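# The Front Desk Machine

The computer from the front desk had run for 11 years, and in July it began shutting itself off in the middle of the afternoon. My aunt would call up the stairs and I would come down and press the button again. By August it would not stay on long enough to print a receipt.

She ran a small hotel called the Omholm. Everything about it was in that computer: the bookings, the laundry accounts, the list of guests who should not be given the room over the kitchen. A new machine from Castillo's on the square would cost 900. She said the number twice and went out to water the plants.

I carried the old one to the workshop behind the ferry office, laid it on its side and took off the panel. I had expected dust, and something burned. I stood and looked at it for a while.

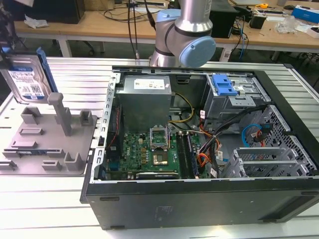
**Irena Jerkov**
*Fiction contributor, Atetti Quarterly*

The board was green and said Dell on it. Yellow and black wires ran over from the power supply. I lifted the bracket and looked at the processor, a small square of gold color, and thought of my aunt's handwriting, which I had never been able to read. All those names had passed through there.

The man who kept the workshop asked me what was wrong with it.

"It stops," I said.

"Everything stops. When?"

"Afternoons."

He asked where it stood at the hotel. I told him under the desk, by the window, and he asked which way the window faced. Then he asked if anyone had moved it lately. I had moved it. In June I had pushed it against the wall to make room for a suitcase, and I had never pulled it back out.

I didn't tell him that. I said I would have to check.

He sold me a used power supply for 295, in case, and wrote out a slip. I had 100 with me and he said the rest could wait until the season was over. I put the part in my bag and the computer in the back of the car with a blanket around it.

My aunt was at the desk when I came in, writing the evening arrivals in a school notebook. She had drawn the columns with a ruler. Two people from the late boat were waiting with their bags, and she found their names with her finger and gave them a key.

"Well?" she said, after they had gone up.

"It might be the heat," I said.

She looked at the space under the desk, and at the wall, where there was a gray mark on the paint.

"Put it where it was before," she said - and turned the page.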